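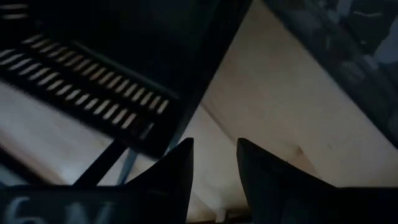 발표자 노트
그리퍼 개방 상태 오인식에 따른 접촉 사고와 후속 조치
발표: 샤라다 무르티(Sharada Murthy), 프르크우드(Prurkwood) 자동화안전실
질의응답 담당: 하리스 자이디(Haris Zaidi), 현장운영팀

슬라이드 1. 인사 및 발표 범위

안녕하십니까. 프르크우드 자동화안전실의 샤라다 무르티입니다. 오늘 발표에서는 눈데트몬트(Nundetmont) 작업장의 로봇 취급 공정에서 발생한 접촉 사고를 다룹니다. 인명 피해는 없었습니다. 다만 정지 기능이 설계 의도대로 작동하지 않았다는 점에서 당 기관은 본 건을 중대 사안으로 분류하였습니다.

발표 시간은 질의응답을 제외하고 14분입니다. 배포 자료의 부록은 시간 관계상 다루지 않겠습니다.

(첫 슬라이드에서 오래 머무르지 말 것. 통역 속도를 확인한 뒤 다음으로 넘어간다.)

슬라이드 2. 공정 개요

해당 작업장에서는 전장품 하우징을 작업대에서 집어 검사 위치로 옮기는 작업을 수행합니다. 두 손가락형 그리퍼를 사용하며, 손목부에 소형 카메라가 장착되어 있습니다. 상위 제어는 리스투스(Listus)가 담당하고, 그리퍼의 개폐 신호는 셰티(Shetty) 인터페이스 모듈을 거쳐 전달됩니다.

주의 깊게 보셔야 할 부분은 신호의 경로입니다. 손가락의 실제 위치와 제어기가 기억하는 위치는 서로 다른 값입니다. 정상 상태에서는 두 값이 일치하므로 운전자가 그 차이를 의식할 일이 없습니다. 본 사고는 두 값이 어긋난 상태에서 이송이 허가되면서 시작되었습니다.

슬라이드 3. 사고 경과

사고는 수요일 오전 교대 직후에 발생하였습니다. 그리퍼가 부품에 접근하여 파지 명령을 받았으나 손가락은 닫히지 않았습니다. 제어기에는 파지 완료로 기록되었습니다. 이후 로봇은 부품을 들고 있다고 판단한 상태에서 손목을 회전하며 상승하였고, 열린 손가락의 끝이 하우징 측면에 닿았습니다.

접촉 후 하우징은 작업대 위에서 밀려나 인접한 고정구에 부딪혔습니다. 접촉력 감시 기능은 로봇을 정지시켰으나, 첫 접촉부터 정지까지 295밀리초가 소요되었습니다. 당 작업장의 내부 기준은 90밀리초입니다. 운전자는 울타리 바깥에 있었으며, 소리를 듣고 비상정지 버튼을 눌렀습니다. 이때 로봇은 이미 멈춘 뒤였습니다.

(두 수치는 천천히 읽는다. 청중이 적을 시간을 둔다. 295밀리초는 로봇 제어기의 기록이며 영상에서 추정한 값이 아님을 밝힌다.)

슬라이드 4. 직접 원인

조사 결과 직접 원인은 셰티 모듈의 응답 보존 설정으로 확인되었습니다. 해당 설정은 통신이 일시적으로 끊겼을 때 마지막으로 수신한 유효 응답을 유지합니다. 직전 작업의 응답이 '파지 완료'였기 때문에, 새로운 파지 명령에 대한 응답이 없는 동안에도 제어기는 같은 값을 읽었습니다.

통신이 끊긴 원인은 손목 관절부를 지나는 케이블의 접촉 불량이었습니다. 관절이 특정 각도를 넘으면 신호가 끊기고, 각도가 돌아오면 복구되었습니다. 정비 담당자가 기준 자세에서 시행한 점검에서는 이상이 나타나지 않았습니다. 점검표에는 관절을 움직이면서 통신 상태를 확인하는 항목이 없었습니다.

손목 카메라의 영상에는 열린 손가락이 기록되어 있었습니다. 그러나 당시 카메라 영상은 부품의 위치를 찾는 단계에서만 사용되었고, 파지 여부를 판정하는 데에는 쓰이지 않았습니다. 필요한 정보가 설비 안에 있었는데도 판정 절차에 반영되지 않았다는 점을 조사단은 별도로 지적하였습니다.

슬라이드 5. 정지 지연의 원인

정지 시간이 기준을 초과한 데에는 다른 사유가 있습니다. 접촉력 문턱값은 부품을 들고 있을 때와 빈손일 때를 구분하여 적용됩니다. 제어기는 부품을 들고 있다고 판단하였으므로 더 높은 문턱값을 적용하였고, 그만큼 감지가 늦어졌습니다. 하나의 잘못된 상태값이 이송 허가와 충돌 감지에 동시에 영향을 준 것입니다.

공정 위험성 평가에서는 이 두 기능을 서로 독립적인 방호 수단으로 기재하고 있었습니다. 두 기능이 같은 입력값에 의존한다는 사실은 평가서 어디에도 나타나 있지 않았습니다. 이 부분은 설비 공급 측이 아닌 당 기관의 책임으로 판단합니다.

(마지막 문장은 원고대로 읽는다. 완곡하게 바꾸지 않는다.)

슬라이드 6. 기록 재검토

조사단은 사고 이전의 운전 기록 가운데 파지 명령 직후 통신 중단이 포함된 234건을 재검토하였습니다. 대부분은 다음 동작이 시작되기 전에 통신이 복구되어 문제가 드러나지 않았습니다. 나머지는 부품 누락으로 처리되어 재시도가 이루어졌고, 현장에서는 이를 일상적인 파지 실패로 기록하였습니다.

파지 실패라는 하나의 분류에 미끄러짐, 위치 오차, 통신 중단이 함께 들어 있었기 때문에 경향을 파악하기 어려웠습니다. 현재는 이를 각각 분리하여 기록하고 있습니다. 운전자의 입력 부담이 늘어난 것은 사실이며, 입력 화면의 개선은 아직 진행 중입니다.

슬라이드 7. 시정 조치

첫째, 응답 보존 설정을 해제하였습니다. 통신이 끊기면 상태값은 '미확인'으로 전환되며, 미확인 상태에서는 이송이 허가되지 않습니다.

둘째, 모든 파지 명령에 순번을 부여하였습니다. 응답의 순번이 명령의 순번과 일치하지 않으면 제어기는 해당 응답을 폐기합니다.

셋째, 접촉력 문턱값은 파지 상태와 무관하게 낮은 값을 기본으로 합니다. 높은 값은 손가락 위치의 실측값이 확인된 구간에서만 허용됩니다. 이 조치로 불필요한 정지가 늘었으며, 현장운영팀과 조정을 계속하고 있습니다.

넷째, 손목 케이블을 교체하고 고정 위치를 변경하였습니다. 정기 점검에는 전 관절 구간을 저속으로 움직이며 통신을 확인하는 절차를 추가하였습니다.

슬라이드 8. 재가동 조건

재가동은 단계적으로 승인하였습니다. 초기에는 저속 운전만 허용하였고, 고의로 통신을 차단하는 시험을 관절 각도별로 실시하였습니다. 모든 시험에서 로봇은 이송을 시작하지 않았습니다. 정지 시간 시험의 결과도 내부 기준을 충족하였습니다.

카메라 영상을 파지 판정에 활용하는 방안은 승인 조건에 포함하지 않았습니다. 손목이 움직이는 동안에는 영상이 흐려질 수 있고, 가까운 부품이 시야의 상당 부분을 차지하는 경우도 있어 판정의 신뢰도를 아직 입증하지 못하였습니다. 이 과제는 하리스 자이디 팀장이 맡고 있으며, 안전 기능과는 분리된 보조 수단으로 검토하고 있습니다.

슬라이드 9. 참석 기관에 드리는 요청

유사한 설비를 운영하시는 기관에서는 통신 중단 시 유지되는 상태값이 있는지 확인하여 주시기 바랍니다. 설정 명칭은 제조사마다 다르므로 설명서 검색만으로는 찾기 어려울 수 있습니다. 저속 상태에서 신호를 직접 차단하고 제어기의 표시값을 확인하는 방법을 권고합니다. 시험 중에는 작업자가 방호 구역에 들어가지 않도록 하여 주십시오.

아울러 위험성 평가서에 독립 방호 수단으로 기재된 기능들이 어떤 입력값을 사용하는지도 함께 점검하시기를 요청드립니다. 점검 양식은 배포 자료 부록에 수록되어 있습니다.

(질의응답으로 넘긴다. 케이블 교체 주기와 현장 운전에 관한 질문은 자이디 팀장이 답변한다. 공급 계약에 관한 질문은 이 자리에서 답변하지 않고 서면으로 접수한다.)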